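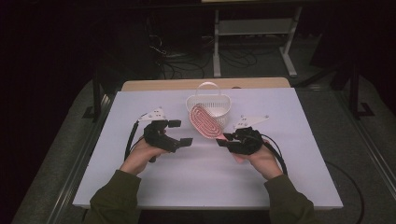 2 min read

Flamley Hall users group - minutes, Wed 24 April

Present: Eilidh Halliday (chair), Ruairi Morrison, Ailsa Yule, Silvan Bachmann (notes, sorry for the typing). Apologies: Nadège Leclerc, sent comments by email, see items 2 and 4.

1. Last minutes
Taken as read. Ruairi - the word "lino" in item 5 should be "carpet". Changed.

2. Small items and the white table
Long one. Ailsa went through what keeps ending up on the white table. Pink brush, the white basket, odds and ends after every session. Agreed the table is a working surface and gets cleared at the end, no exceptions for "back tomorrow".
Nadège by email: basket should stay out, brush goes in it, easy. Ruairi not convinced, says a hairbrush gets grabbed by whoever and should be in the cupboard. Eilidh asked if anyone minded a basket on the table. No one did.
Agreed: basket stays on table, brush lives in basket. If the basket fills up it gets emptied, not a second basket.
Ailsa to do a label. Small one. Last label was bigger than the thing it was on.

3. Wiping down
Table shows every mark being white. Damp cloth, then dry cloth. Silvan asked about spray - Ailsa says the Follance one leaves a film, use what's left in the bottle for the sink and don't reorder. Lift the basket when wiping, don't go round it.
Board under the table top to stay where it is. Ruairi wanted to try without, Eilidh said leave it till June. 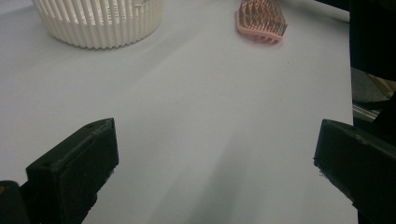 Also under wiping - hair in the brush. Whoever uses it cleans it, over the bin please. Warm water and a bit of dish soap once a month, bristles down on a towel to dry overnight. Ailsa will do the first one and then we go round alphabetical by surname, so Silvan next.

4. Cables and floor
Cables on the floor behind the table brought up again. Ruairi has 4 velcro ties in his car and will bring them in. More if needed, to come out of petty cash. Nadège by email: vacuum catches on anything lying over the grey carpet, could people please coil as they go. Agreed. Eilidh to put it in the sign-out sheet wording.
Nothing to be taped to the carpet. The tape last winter took the pile off and we are still hearing about it.

5. Money
Balance $3,285. Eilidh proposed up to $200 for storage, meaning a proper shelf unit for the cupboard and hooks inside the door. Seconded Ailsa. Carried.
Silvan to measure the cupboard before anybody buys anythng. Depth as well as width this time.

6. Wara weekend booking
They want the hall both days. Fine by us provided the table stays in the room and the basket comes back with the brush in it. Ruairi to reply. Key from Eilidh as usual.

7. AOB
Ailsa - MacBrayne delivery has been going to the side door, which is locked mornings. Eilidh will ring them.
Ruairi - light switch by the kitchen is loose again. Silvan will look at it, may need an electrician.

Actions
Ailsa - label, first brush wash
Ruairi - velcro ties, reply to Wara
Silvan - measure cupboard, light switch, type this up
Eilidh - sign-out wording, ring MacBrayne

Next meeting in June, day to be confirmed once Nadège is back. Closed early, Ruairi had to get his bus.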